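ジャダノ寮 住人ミーティング 議事録(7月)

出席:フィリパ・ロウレイロ、ロドリゴ・ブラガンサ、アンセルモ・トレド、ジョアナ・カラド
欠席:ヴァンデルレイア・ブランダン(意見はメモで受け取りました)
記録:ジョアナ・カラド
開始:19時

1.洗濯機のある寝室の使い方

この部屋は洗濯のとき全員が入りますので、物の置き場所について話しました。洗濯機の上にかごと黒い服の山がのっていて、洗濯のたびにじゃまになる、とロドリゴさんから意見がありました。 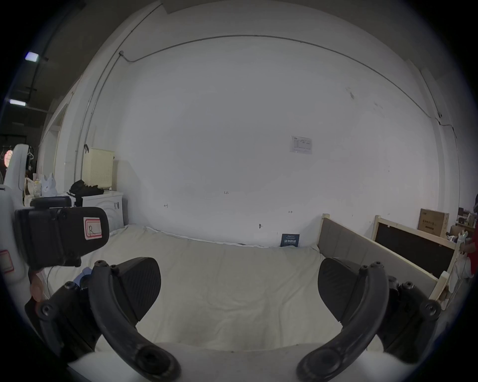
アンセルモさんは、かごは上に置いてもよいが、服は自分の部屋へ持って帰るべきだと言いました。フィリパさんも同じ考えです。ヴァンデルレイアさんのメモには「夜の12時までに片づければよいと思います」と書いてありましたが、少し遅いという声が多く、次のように決まりました。

決定:洗濯機の上に置いてよいものは、かごだけにする。服は当日の22時までに各自で片づける。

洗剤は今までどおりギムラの大きい袋を共同で買います。一人300円を、7月中にフィリパさんへ渡してください。

2.ベッドの上でのたたみ作業

ベッドのクリーム色のシーツがすぐしわになることについて、話しました。広い場所が必要なので、ベッドでたたむこと自体は続けたいという希望が出ました。青い布のような長いものは、二か所を持って広げてからたたむと楽だそうです。終わったらシーツを手でのばすことをお願いします。

決定:ベッドの上でたたんでもよい。そのまま置いて帰らない。

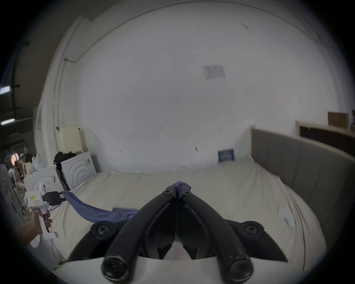

3.壁の貼り紙

白い壁の貼り紙について、まだ必要かどうかを確認しました。内容を知っている人が出席者の中にいませんでしたので、ヴァンデルレイアさんに聞くまで、はがさないことにします。新しい紙を貼りたい人は、先にアンセルモさんに相談してください。

4.その他

廊下の電球を一つ買いかえます。値段は400円で、共同のお金から出します。買い物はロドリゴさんが担当します。

次回は8月、同じ時間に行います。議題がある人は、ジョアナまで知らせてください。

終了:20時10分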